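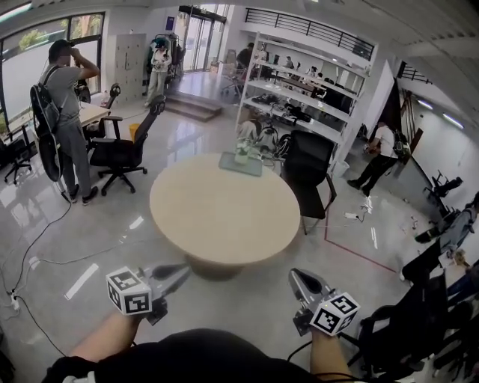
Round table, one potted plant, chairs wherever they ended up.

I want to put in a good word for the small round table in the middle of a big shared room. Every office I have worked in had a perfectly nice meeting room with a long table, and in every one of them the real talking got done somewhere else, standing up, next to a plant.

I moved to the Trurach building in February, and the first thing I did was try to tidy it. I'm like that. I rolled the chairs back to their desks every evening (evenly spaced, I'm not proud of it) and by ten the next morning they had wandered off again. A tall one by the round table, a mesh one pushed in on the other side. After a couple of weeks I gave up, and I started to think the chairs had a point!

A round table has no head. Nobody gets the good end. And a table on one center leg means you can pull up from any side without banging your knees, so people do – for a minute, for half an hour, with a sandwich. My old place, Devo, spent $2,087 on a long conference table and then put a booking sheet on the door. I used that table 2 times in a year. I still remember how the chairs squeaked.

The other thing I'd defend is keeping clothes racks, shelves and odd boxes out where everyone can see them. Yes, it looks busy. But I know where things are because I walk past them all day, and I can't say that about a single closed cabinet I've ever been in charge of. What I would not defend is cords on the floor. Run them along the wall, tape them down, buy longer ones, I don't care how you do it.
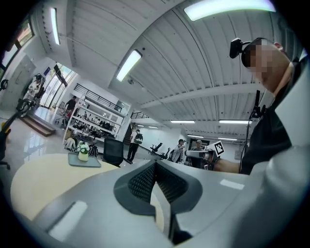

Duygu Ekinci thinks I'm letting everyone off too easy, and wrote back that a room with no fixed places wears people out, that she spends the first part of every morning hunting for a chair at the right height, and that a plant on a table is just one more thing to move when you need the table.

Fair enough about the chairs. I'd happily put a strip of colored tape on the backs of the ones people have adjusted and leave the rest free to roam. On the plant I won't budge. If it's small and it sits in a tray, you can slide the whole thing over with one hand, and a bare table collects junk mail faster than any surface I know.

So if you're setting up a big room this year, get the round table first and see who stops at it before you order anything longer.

Last updated in February
Contact | Copyright Dornov | Back to top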